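I finally dealt with the blue laundry, and I'm writing it up mostly so that I remember what worked before I do it all wrong again next month.

Some background. Back in July I decided that everything I own had slowly turned into either blue or black. Shirts, the big soft throw, the gym stuff, even the dish towels. I used to sort by "light" and "dark" like my grandmother did, and that system falls apart when there are no lights. One pile! One enormous pile, in a plastic hamper with a cracked handle that pinched my palm every time I carried it down the hall.

So I went basket shopping. I looked at the Notow ones first (nice shape, but the canvas sags the minute you set anything in it) and then at a Sinard wire basket that snagged a sweater right there in the store while I was testing it with my own sleeve. In the end I went with plain woven wicker, light tan, rectangular. I'm a little obsessed with rectangular now. A round basket takes up a corner and still leaves you with two sad triangles of dust, and a rectangular one just slides along the wall and stays put.

The new rule is that bright blues and the navy-black things can share a basket, but they don't share a wash. Dark stuff goes on the bottom, bright stuff on top. When I get to the machine I grab the top layer, run it cold, and leave the rest sitting there for the second load.

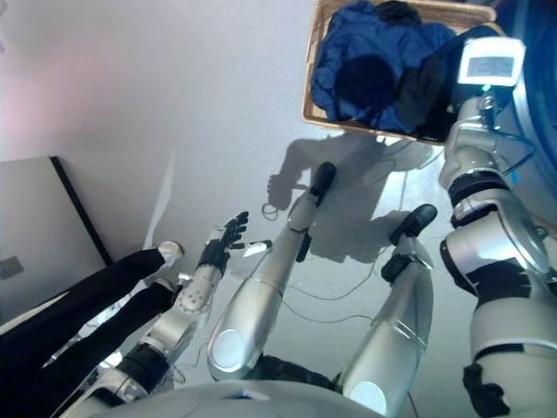 And it does help that wicker lets air through, especially in August, when a closed hamper smells like a locker by the second day. I still don't put anything damp in there. Damp towels go over the shower rod until they're dry, and I have to be strict with myself about it, because I'm a dropper. I drop things in baskets and walk off.

A few things I got wrong the first couple of weeks. I bought a liner for 98 cents at a yard sale and it was so scratchy and so badly sized that it kept sliding down and eating socks, so out it went. I also overfilled. A full basket looks very satisfying, but all the color sorting goes to mush once you're pushing things down with your foot (yes, my foot). Now when the cloth gets up to the rim, that's wash day, no arguing.

Oh, and check wicker for loose ends before you put anything knitted in it! I ran an old pair of tights along the inside, found two little pokey bits, and snipped them with nail scissors. It took no time at all and I haven't had a pulled thread yet.

I've been wiping it down with a barely wet cloth and letting it dry by the window. Somebody on a forum told me to oil it, and somebody else told me never to oil it, so for now I'm doing nothing, which suits me fine.

Next up is the linen shelf, where I'm pretty sure there's a fitted sheet for a bed I gave away two apartments ago. I'm going in this weekend with a trash bag and a podcast.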